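Soft fingers, week whatever

So the fingers from Frerichs finally showed up in May, three sets of them, and I have been squeezing things in public ever since. If you read the last post you know the old pads on my hand-held gripper were smooth and hard and kept letting go of anything round. I'd pretty much decided the problem was me. Emmett Mbeki said no, it's the pads, buy better pads, and then sent me a link, so now I owe him lunch.

The new ones are magenta (very magenta!) with fine ridges, and they go onto the same white plates I already had. I got one set in soft, one in medium and one they call "firm," which I can still dent with a thumbnail. The swap took me 19 minutes the first time, mostly because I dropped a screw behind the bench at Bretstead and had to go fishing for it with a magnet on a string. Second time was way quicker.

I didn't want to test at my desk again. Everything on my desk is the same three feet from the same lamp, and the wrist camera gets spoiled. Raymonde Bélanger got me into the big hall at Kandgate for an afternoon — lots of window light, lots of chairs, plenty of stuff for the wide lens to chew on. My hallway at home can't do that.

What I like so far: water bottles. Thin plastic ones are a pain because you either crush them or they spin in your grip when you tilt. With the medium set I can close on the lower part, by the label, and feel the pads give a little before the bottle does. The soft set holds on even better but it's mushy, and I lose track of how hard I'm squeezing. Firm is going back in the drawer for now. Maybe for tools?

What I don't like: the ridges pick up lint like crazy, and the Grodeo logger I use for the clips still wants to be restarted if I unplug the camera first. I have 1,735 clips on the drive now and I've named maybe a tenth of them in a way that makes sense. That's a rainy evening job.

Next up is mugs, by the handle and by the rim, and then thin booklets off a flat surface, which I already know is going to make me mad. If anyone has tried cutting a little fingernail lip into the tip of a ridged pad, please tell me how it went before I take a knife to mine.
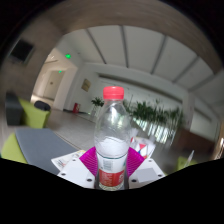
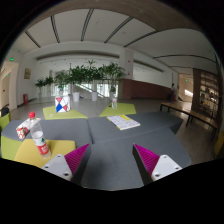
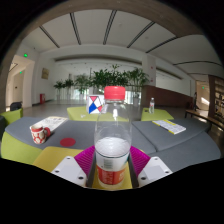

The magenta pads at Kandgate: on the bottle in the first and last shots, nothing between them in the middle one.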